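Home Reviews Workshop Diary Parts Bin About

The Vernik two-finger gripper kit, reviewed after a season of fruit

Walid Matar, 2019-05-18

I bought the Vernik because the last gripper I built was made from kitchen tongs and optimism, and it could hold a sponge. The Vernik comes as a bag of black plastic segments, a motor, a wrist plate and a lot of bolts. It cost me 350 dollars, shipping included, and it arrived in a box that had clearly been sat on. Everything inside was fine.

Assembly is supposed to take an evening. I gave it two, plus a morning to take the left finger off and put it back the right way around. The manual has 16 steps and prints the diagrams at the size of postage stamps. Step nine shows a spacer that isn't in the bag. I wrote to Vernik and got a cheerful reply telling me the spacer had been dropped from the kit in October and that I should ignore step nine. I had already spent an hour under the bench with a flashlight looking for it.

Once it's together it is a solid piece of work. The fingers close evenly, there's almost no slop at the joints, and the bolt heads are big enough that you can tighten them without taking the whole thing off the arm. I can't say that of the Sosex, which I borrowed for a month and which has to be half dismantled every time something rattles.

The grip itself is where you find out what you paid for. Vernik says the motor can be set anywhere from gentle to firm, in 154 increments. I have found four that are different from each other. The lowest drops things. The next one up is lovely for citrus, which has become our standard test in the shared workshop – it rolls, it comes in its own packaging, and you can eat the results. The third will hold a full mug by the handle if the handle is feeling generous. The fourth makes juice.

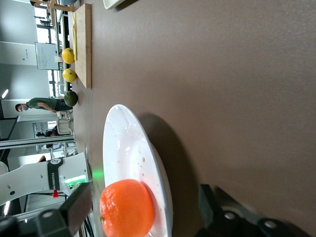 Plates are harder. A round one with a raised rim gives the fingers something to get under, in theory, but the tips are too thick to slide beneath it on a flat table. I filed mine down a little, then a little more, and now they get under the rim about half the time. Vernik sells slim tips separately. Of course they do.

The software is called Rorby and it's free, which is the right price. It connects over USB, lets you set open and closed positions, and saves them under names of your choosing, provided you choose short ones. It forgets them if you unplug the cable before closing the window. I now have a piece of tape over that cable with a rude word on it. On the plus side, the plain command mode works well, and I had the gripper opening and closing from my own script before lunch.

Noise: it whines at low speed and clicks at high speed. In my garage I didn't mind. In the shared space I've had comments.

Wear: after more than 600 grips the pads have gone shiny and lost some of their bite. A wipe with rubbing alcohol brings it back for a while. The plastic segments show no cracks, and I have driven them into the tabletop often enough to deserve some.

If you want something to pick up parts that are all the same shape, get the Khalaf and save yourself some money. It has one speed and one opinion but it's dependable. If your objects are round, soft, and a bit different every time, the Vernik is worth the extra, and you should order the slim tips at the same time so you only pay shipping once.

I'm keeping mine. Four stars, with one held back for the spacer.

Comments (3)

tinbender: Same missing spacer here. I printed one before I read your review. It fits nowhere.

Odile: Have you tried it on eggs? Asking before I ruin my own floor.

Walid: Boiled, yes, second setting, no trouble. Raw, I lack the courage.

Contact | Copyright Walid Matar | Back to top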